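Visit report: Skadonstead closure plant, open day

The Schwaiger line molds caps at 300 pieces a minute across 56 cavities. Scrap is reground on site.

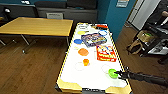
Discs and lids in mixed colors covered a long white table with yellow-taped edges.

Sealing tests

Kimia liners are torque-checked every nine minutes. Our guide, Hafiz Latuheru, put the reject limit at 2 percent.

Comments
Kusora: Is the regrind used in food caps?
Plant visitor: No, paint lids only.

Last updated 15/10/2021
Contact | Copyright | Back to top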